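How Does a Robot Hand Learn to Hold On?

Put a grape on the table and pick it up. Easy, right? You didn't squash it, and (I hope!) you didn't drop it either. Your fingers felt how soft it was and your brain told them to go gently, all before you had time to think about it. Robots find that sort of thing terribly hard, and if you have ever wanted to know why, pull up a chair, because we have spent most of this year finding out in our shared workshop in Memmont.

A shared workshop is a place where lots of people use the same tools and the same big tables. Some people come to mend bicycles. Some come to sew. We come to build a gripper, and ours is called Narneo. A gripper is the part of a robot that does the grabbing, so you can think of it as a hand, though it doesn't need to look much like yours.

Our very first Narneo was made of cardboard, string and two wooden spoons. It could pick up a sock. It could not pick up anything else, but we were very proud of that sock! After that Amrit drew new parts on the computer and we started again, and again, and then once more after somebody sat on it.

The trickiest bit was the fingertips. Hard, shiny fingers let things slide away, the way a wet bar of soap shoots out of your hand in the bath. So we went looking for something with grip. We tried rubber bands, a slice of old bath mat, and the toes cut off a pair of gardening gloves - yes, gloves have toes in our workshop, don't ask Amrit about it. Each one got the same test, which was 100 lifts of a plastic egg. The rubber bands managed 80 before they began to roll off. The bath mat got to 90, and we cheered so loudly that the sewing people came over to look.

Then there is squeezing. Squeeze too little and the egg falls. Squeeze too much and, well, that is why we use a plastic egg. A robot has to be taught how much is enough, and it learns by trying over and over, a bit like you learning to tie your shoes. 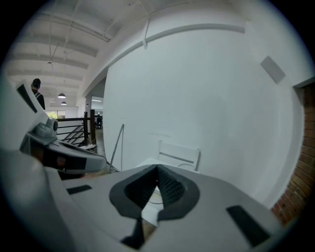
Huguette Gauthier

Two textured pads that lean in toward each other, with a narrow gap between them, make a V shape, and a V is a lovely thing for a gripper. Try it yourself! Put the heels of your hands together, open your fingers a little and ask a friend to lower a ball in. It settles down into the middle, doesn't it? Now try with your hands flat and side by side, and watch the ball wander off across the room.

If you would like to build a gripper at home, begin with two strips of stiff card and a clothespin. Ask a grown-up to help with the glue, and cover the tips with anything bumpy you can find. Then see what it can lift - a sock is a very good place to start.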